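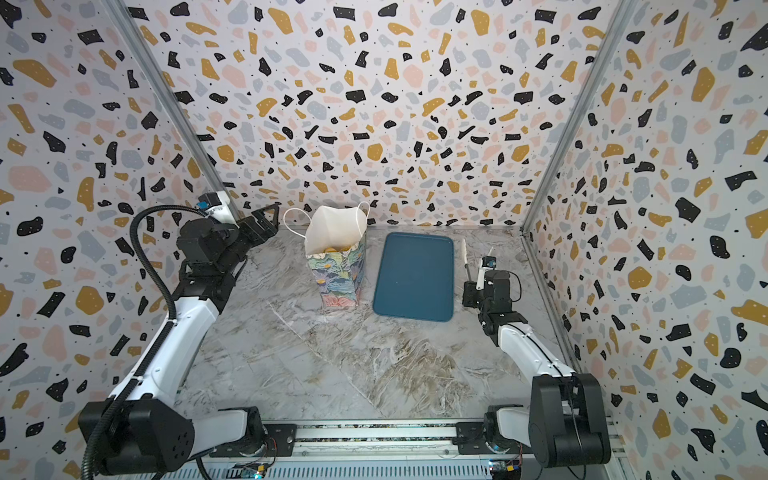 すっかり間が空いてしまいました。前回の更新のあと、コメントで「その後どうなりましたか」と聞いてくださった方、ありがとうございます。お返事もしないまま11月になってしまって、ごめんなさい。その後というのは、もちろんJestanoのことです。夏の終わりに思いきって注文した、Prunariの卓上双腕キット。届いて、組み立てて、毎晩のように触っていたら、書く時間のほうがなくなっていました。

初めての方のために少しだけ。私は小さな焼き菓子と雑貨の店Jaideeで、包装と発送を手伝っています。店主はスニー・ルンルアンさん(Sunee Rungrueangと書きます。届く荷物の宛名がよく一文字抜けています)。贈り物の季節になると、紙袋を開いて、中身を入れて、持ち手をそろえて、という作業が延々と続きます。それを機械に任せたいというより、任せられるものなのか自分の目で確かめたくて、半分は仕事、半分は趣味で始めたのが今回の買い物でした。スニーさんには「お店のお金は出しませんよ」と笑顔で言われたので、自腹です。

さて、まず組み立ての話から。

箱は思ったより重く、玄関から作業部屋まで運ぶだけでひと汗かきました。説明書は41ページあって、図が大きくて読みやすいです。英語版しか入っていないのですが、部品の袋に番号が振ってあるので、図だけ追っていっても何とかなります。ねじは左腕に16本、右腕にも16本。同じ手順を二回やるわけですが、二回目の速いこと速いこと! 左腕に一晩かかったのに、右腕はお茶が冷めないうちに終わってしまいました。もし家族や友人と二人で組むなら、一本ずつ担当を分けずに、一緒に一本目を組んでから二本目に進むのがおすすめです。

二本の腕は、手前のアルミのレールに台座ごと並べて固定します。このレールがなかなかよくできていて、溝に沿って台座を動かせるので、腕の間隔をあとから変えられます。私は最初に欲張って広く取りすぎて、真ん中で両手が届かないという、ちょっと情けない配置にしてしまいました。直すのは簡単でしたが、配線はやり直しです。基板から出ている細い線を束ねるときに、長さに少し余裕を持たせておけばよかったなと、今でもレールの端を見るたびに思います。

それから、上腕に沿わせるケーブル。黒い蛇腹のスリーブに入っていて、手首までぐるっと弧を描いて伸びるのですが、これをどこで留めるかで動きの気持ちよさがずいぶん違います。きつく留めると手首をひねったときに突っ張るし、ゆるいと袋に引っかかる。何度か留め直して、やっと落ち着きました。説明書には留める位置が一か所描いてあるだけなので、ここはもう少し詳しく書いてほしいところです。

作業台は、三方をテラゾー柄のパネルで囲い、天板は大理石模様にしました。黒やからし色や薄いピンクのかけらが散った、あの柄です。遊びに来たジュディテ・ゴディーニョさん(Judite Godinhoさん。前に一緒に編み機を直した記事に出てきた方です)には「喫茶店みたい」と言われました。柄がにぎやかだとカメラが迷うのではと心配する方もいらっしゃると思います。私も心配しました。無地の白い板で比べたわけではないので、影響があるともないとも言えないのですが、部屋に置いて毎日眺めるものなので、好きな柄であることを優先しました。

肝心の紙袋の話に入りましょう。

使っているのは、花柄のものと白いもの、二種類の紙袋です。どちらもお店の棚から分けてもらいました。やってみたいことは単純で、袋の持ち手をつまんで少し動かす、袋の口に小さなものを入れる、トレイにものを移す、そのくらいです。人間の手なら考えもしない動作ですよね。ところが遠隔操作で腕を動かしてみると、紙袋というのは本当に手ごわい相手でした。軽いので、指の側面がかすっただけで向きが変わります。口は開いているようで少し閉じているし、持ち手のひもは、まっすぐ立っていてほしいときに限って横に倒れています。

とくに苦労したのが、ひもです。両側の指の間にひもを入れてから閉じる、と文字で書けばそれだけなのですが、作業台の外から見ていると奥行きがつかめません。手前にあると思ったひもが指の向こう側だったり、つまんだつもりで袋の縁をぎゅっと挟んでいたり。肩に力が入りすぎて、夜九時にはもう目がしょぼしょぼです。

そこで頼りになったのが、手首についている小さなカメラでした。最初は画面の隅に小さく出していただけで、ほとんど見ていなかったのです。ところがある晩、表示を入れ替えて手首の映像を大きくしてみたら、ひもが指のどちら側を通っているのか、ぐっと分かりやすくなりました。どうしてもっと早くやらなかったんでしょう!

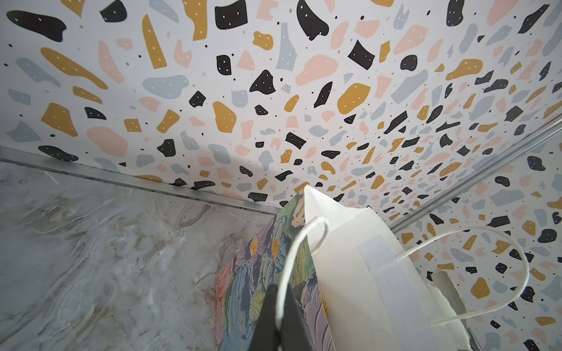 手首のカメラから。白い袋のひもと黒い指先、奥には花柄の袋。

ただ、手首の映像だけに頼ると、今度は自分がどこにいるのか分からなくなります。袋が二つ寄り添っていると、どちらに近づいているのか一瞬迷うことも。全体の映像で大まかに寄せて、最後のひと息だけ手首の映像を見る。今のところ、私にはこのやり方が合っているようです。慣れた方はきっと両方を同時に見られるのでしょうね。私はまだ、首を左右に振りながらやっています。

動作の記録には、Trellanceという別売りのサービスを使っています。キットの購入時に申し込み画面が出てくるので、つい一緒に頼んでしまいました。操作した動きとカメラの映像を一回分ずつ保存して、あとから見返したり、学習用にまとめたりできるものです。これまでに93回分がたまりました。数字だけ見ると頑張ったように見えますが、初めのうちの分は袋を追いかけ回しているようなものばかりで、見返すとなかなか恥ずかしいです。

Trellanceで気に入っているのは、一回ごとにメモを残せること。「ひもが倒れた」「右手を上げたまま忘れていた」など、その場で書いておくと、翌日の自分がとても助かります。反対に困っているのは、メモの検索が日本語だとうまく引っかからないことです。「持ち手」で探しても出てこなくて、仕方なく頭にローマ字でhimoと書くようになりました。問い合わせたところ、丁寧なお返事はいただけましたが、対応の時期は未定だそうです。気長に待ちます。

キット本体について、気になった点もいくつか書いておきますね。

まず音。昼間は気になりませんが、夜の静かな部屋だと、肩の関節が動くときの音がけっこう響きます。隣の部屋で家族が寝ていると遠慮してしまうくらい。下に厚手のマットを敷いたら、だいぶましになりました。

次に指先です。わが家の二本は、左が黒い指、右が白い細い指と、違うものをつけています。右の細い指は狭いところに差し込みやすくて好きなのですが、平たいものをしっかり挟むのは黒いほうがやりやすいと感じます。交換は工具一本でできます。ただ、小さなワッシャーが転がりやすいので、交換するときは必ずお皿の上で。私は一枚なくして、机の下を這いまわりました(翌朝、スリッパの中から出てきました)。

それから電源まわり。左右の腕で別々に取るので、コンセントの口をそれなりに使います。買う前に、置き場所の近くに空きがあるか見ておいたほうがいいです。延長コードを買いに走ったのは、届いたその日の夕方のことでした。

スニーさんは先日、閉店後に様子を見に来てくれて、操作も少し体験していきました。これが上手なんです。毎日何年も袋を触ってきた人は、腕が機械になっても紙の逃げる方向が分かるのでしょうか。私が何度もやり直していた袋の口への寄せ方を、ゆっくり、斜め上から、すっと持っていくのです。「紙は下のほうを触ると怒るのよ」とのこと。さっそく真似をして、上から近づくようにしてみています。

では、お店の仕事に使えるかというと、今の私の腕前では、手で包んだほうがずっと早いです。年末の繁忙期も、例年どおり手で包みます。それでもこのキットを買ってよかったかと聞かれたら、はい、とても。紙袋をこんなにまじまじと見つめた秋は初めてでした。ものを動かす練習がしたい方、遠隔操作から学習まで家で少しずつ試したい方には、よい相棒になると思います。すぐに作業を肩代わりしてほしい方は、もう少し様子を見てからでもいいかもしれません。

次は、ためた記録を使った学習のほうに進むつもりです。その前に古い記録の整理をしないといけないのですが、これがまた、見返すとつい手が止まってしまって。レールの間隔を測った数字や、ケーブルの留め位置についても知りたい方がいらしたら、コメント欄に書いておいてくださいね。今度はちゃんとお返事します。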